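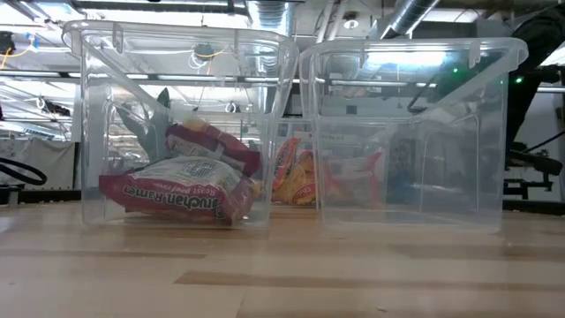 M. Evangelista

## How to record a slide guitar part and make a loop from it

I play slide guitar since many years, but I started to record it only after I moved to Durnavton and had a small room for it. In this tutorial I show how I record a short acoustic phrase with one microphone and turn it into a loop that can stand under a whole song. I work in Wistier, but every recording program has the same tools under other names.

### 1. Prepare the guitar

Use medium or heavy strings. With light strings the slide touches the frets and you hear a click on every note. I tune to open G (D G D G B D, from low to high). Tune up to the note and never down to it, and check the tuning again after you have played for a few minutes.

### 2. Place the microphone

I use a small condenser microphone and a Maltell preamp. Point the microphone to the place where the neck meets the body, one hand width away. If you point it directly into the sound hole, the low notes will be too big and you will fight with them later.

Play the loudest part of the phrase and set the level so that the meter stays well below red. Slide playing has sudden peaks, so leave more space than you think is necessary.

### 3. Record to a click

Set the tempo to 87. It is slow enough for long slides, and the phrase still moves. Record four bars, then go on playing the same four bars without stopping until you have at least eight rounds. Do not choose the first round. In my experience the hands are relaxed only from the third one.

Mute the strings behind the slide with your free fingers. This is the hardest part for beginners and it makes the biggest difference in the sound.

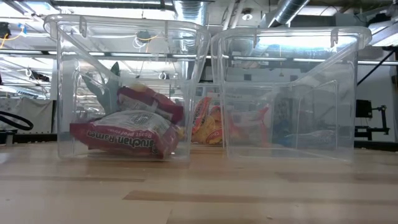
*Two clear bins, with Maruchan Ramen in the left one*

### 4. Cut the loop

Listen to all rounds and mark the best one. Cut it exactly on the bar line at the start. At the end, let the last note ring a little over the bar line and copy this tail onto a second track, where it can sound over the beginning of the next round. Give the tail a fade of 500 milliseconds. Without it the loop stops for air every four bars – you may like this effect, but the listener will hear where the scissors were.

If your first note comes a little before the beat, move the whole phrase and not the single note. Please do not correct every note to the grid. The small delays belong to this music.

### 5. Clean the sound

- High-pass filter at 70 Hz, gentle slope.
- Small cut at 274 Hz. My room is boxy there; in yours it can be another number, so move the filter slowly and listen.
- Light compression, only two or three decibels on the peaks.
- Short room reverb, mixed so low that you notice it only when you switch it off.

### 6. Add the beat

Now put a simple drum pattern under the loop. Begin with kick and snare only. Brushes work well, and so does an old dusty sample – try both. When the drums are in, turn the guitar down until it seems too quiet, and then bring it up by one decibel.

Save the loop with the tempo and the key in the file name.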